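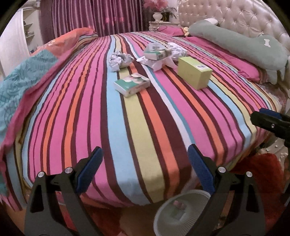 Gadmont open day, bedroom tidying demo

pellow_k
Back from Neltley. Queue was 80 deep by ten. Watched the tidying bit twice, striped bed, scrunched up paper on the far half, packet of tissues. Gripper work is slower than I'd hoped but neat. Worth teh trip?? yes

mudlark90
Slow is generous. My nan clears a bed quicker.

pellow_k
your nan doesn't do it all night

Faustino Zavala
Paper is the hard part, it never folds the same way. Boxes are easy. I'd have liked to see them do the comforter.

mudlark90
Fair. Still think Ultix had the better show in June, propper talk after and you could ask stuff

tansy_r
Disagree, Ultix was all slides. Anyone get a parking ticket btw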